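Open day at Pestorden: I finally got my hands on the grippers
23/08/2023

I've been writing about Skokcombe for long enough that I thought I knew every building in it, but until the open day I had never set foot in Pestorden. You've probably driven past it (it's the long low place behind the tire shop). Inside, a small firm called Emitz is working on teaching robots to do ordinary housework, and they opened the doors and let the rest of us have a look!

The turnout was bigger than anyone there had planned for. They told me 169 people signed in, and the line for the lemonade went out past the bike rack. I came with my notebook and my neighbor's two kids, who were a lot better at this than I was.

Hazel Kowalczyk runs the demonstrations, and she started us off with the hand-held grippers. You hold one in each hand, squeeze, and the fingers close. A camera on the tool records what you do, and the recordings go toward training a robot arm called Sipos. "People always expect the arm to be the exciting part," she told me, "but most of our week is picking things up and putting them down again."

The job that got the most attention was tidying a bed into a box.

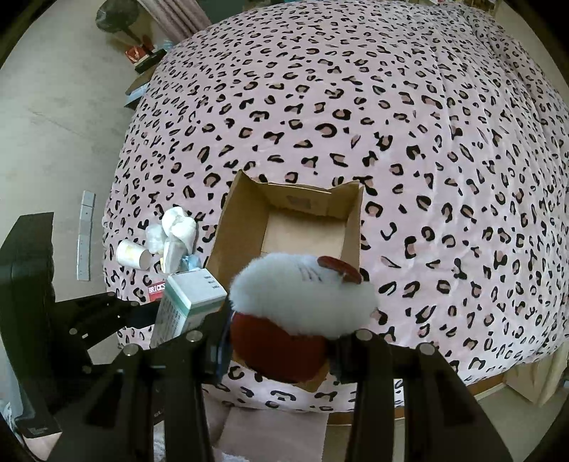

A plush toy in the gripper, over the open cardboard box.

It looks easy - it isn't. Hard, square things are fine, but anything soft squashes, and you have to learn how much to squeeze. My first try took me so long that a very polite boy behind me asked if I needed help. I did. Each run at the bed counts as one recording, and Hazel said the team had 882 of them before the open day. They'd like another 400 by January, with as many different people doing it as they can get, slow ones included (I asked).

After that we all crowded in to watch Sipos itself. It moved more slowly than I'd pictured, with long pauses, and at one point it let go of a sponge a good inch above the tray and everybody cheered anyway. The kids wanted to know if it could do Legos off a carpet. Not yet, Hazel said, and she wrote the idea down.

If you missed it, Emitz is planning evening sessions for people who want to try the grippers and add a few recordings. There are 16 places at each one, it's free, and kids are welcome with an adult. The sign-up sheet is at the front desk at Pestorden. I've already put my name on it - I want another go at that box.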